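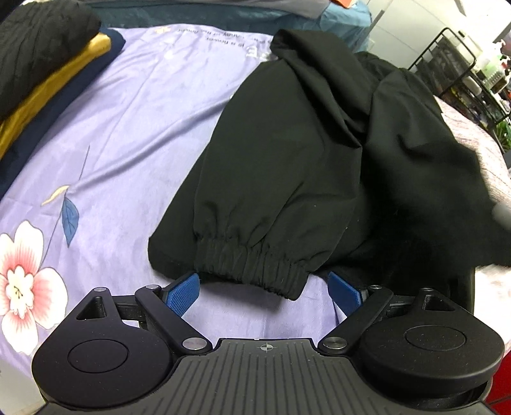 Rekimbridge Coat Exchange Comes Back in March, Now With a Repair Table

For immediate release

Hi, I'm Helju Lepik, and I run the Rekimbridge Coat Exchange out of the old print shop on Tallari Street. I'm writing this release myself again this year, so please forgive the lack of fancy quotes from a spokesperson. I'm the spokesperson!

The news first. The exchange opens for its third season in March and will run for 21 days, which is a full week longer than last year. Doors open at 10 in the morning and close at 7 in the evening, and we've finally got a late hour for people who work shifts (I heard about that one a lot, and you were right). Everything is free. You don't need to bring a coat to take a coat, and you don't need to show anyone a pay stub, a letter or an ID.

Last season 569 coats went home with new owners. I keep that number taped to my fridge. Most of them were kids' sizes, and we ran out of those with nine days left to go, so if you have a child who shot up over the winter, please go dig around in that hall closet. Adult larges and up were the other thing we never had enough of. What we had too much of was dress coats in a size small, and I still have a rack of very nice camel wool ones if anybody out there is petite and going somewhere fancy.

What's new is the repair table. Zariņš, the alterations shop on the corner of Mill and Third, is lending us two sewing machines and one of their people every afternoon from 2 to 6. They'll do zippers, snaps, torn pockets, ripped linings and cuffs. They won't do leather, and they won't re-stuff down, so please don't be mad at them about it. Repairs are free for anything you pick up at the exchange. If you want to bring in a coat you already own, that's fine too, but there's a cap of 14 repairs a day and exchange coats go first.

I pushed for this one pretty hard. A lot of what comes in is good, warm stuff that somebody stopped wearing over a zipper pull or a pocket with a hole in it, and in past years I had to set those aside and feel bad about it. I can sew a button. I can't put in a separating zipper, and believe me, I tried, on my own kitchen table, with a video paused every four seconds. The coat did not survive.

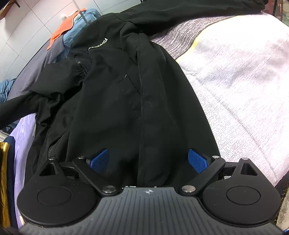

A black jacket with pale lettering and a short dark-toothed zipper.

If you're donating, a few things really help. Wash it first if it can be washed. Go through the pockets, all of them, including the little inside one (we've returned house keys, a wedding ring and somebody's tax refund check). If there's something wrong with it, pin a note on the spot that says what. "Zipper sticks halfway" is perfect. We had one last year that just said "haunted," and I laughed, but I also spent ten minutes looking for the problem.

We can take coats, jackets, snow pants, vests, rain gear, hats, gloves and scarves. We can't take shoes or boots this year, and I'm sorry about that, because I know people need them. There just isn't the floor space. We also can't take blankets or bedding, but the animal shelter would love your old blankets, and they're open most afternoons.

Drop-off starts a week before we open. There's a bin just inside the side door of the print shop, and Stirkholm Hardware has agreed to keep a second one by their registers for people on the east side of town. Please don't leave bags on the sidewalk. It rained on a whole pile of them last year and I was running loads at the laundromat until midnight.

We could also use more hands. There are 19 shifts still open, mostly in the evening, and each one is three hours. You'd be hanging things up, helping people find sizes and making coffee. Teenagers are welcome, and I'm happy to sign school service forms. If you can only do one shift, do one shift. There's no training beyond me showing you where the hangers are and how to work the size tags.

One more thing, for parents especially. We're setting aside the first hour each morning as a quiet hour, with the music off and fewer people let in at a time. A mom asked for it last year and I thought it was a great idea, so we're trying it. Strollers and wheelchairs can come in through the side door, where there isn't a step.

For reporters and anyone with a newsletter: you're welcome to stop by and take pictures of the racks and the repair table, but please ask before you photograph anybody who's shopping. I'm around all day and I like to talk, as you've probably gathered. Mornings before opening are best if you want me sitting down.

Contact: Helju Lepik, Rekimbridge Coat Exchange, the old print shop, Tallari Street, Rekimbridge. Shift sign-up sheets are at the front desk and at Stirkholm Hardware.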